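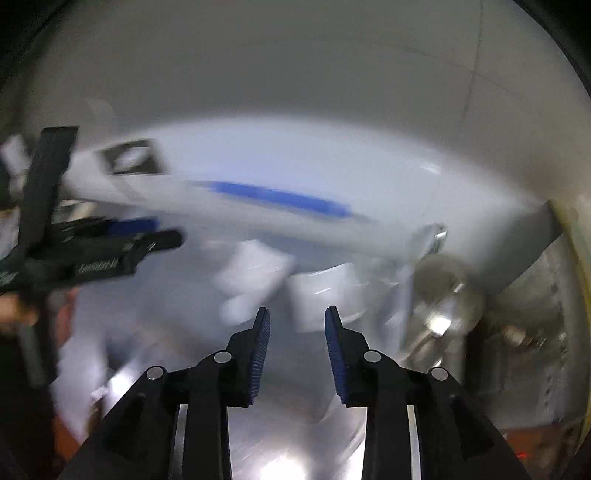
Two black gripper fingers with ribbed blue pads.

Cestudton's two community theatres are to share one box office, one van and one costume store from March, after their boards agreed a five-year deal.

Drummond Playhouse and Prakari, a touring company based at the old corn hall, will remain separate organisations with their own artistic programmes. Their ticketing will move to a single website, and members of either will get the same discount at both.

The companies say the arrangement should save enough to keep the cheapest seats at their present price for another year. Drummond lost a grant last spring and cut its autumn season to 63 performances. Prakari has had steadier sales but pays high rents for storage in Kutusby.

The costume store there will close, and 431 outfits will be moved to rooms behind the Drummond stage. Schools and amateur groups will still be able to hire them.

A joint summer show is also planned, with parts for some 100 local people. Rehearsals will be held in the evenings at the corn hall, starting at 7pm. No acting experience is needed, and under-16s must come with an adult.

Existing tickets and gift vouchers remain valid.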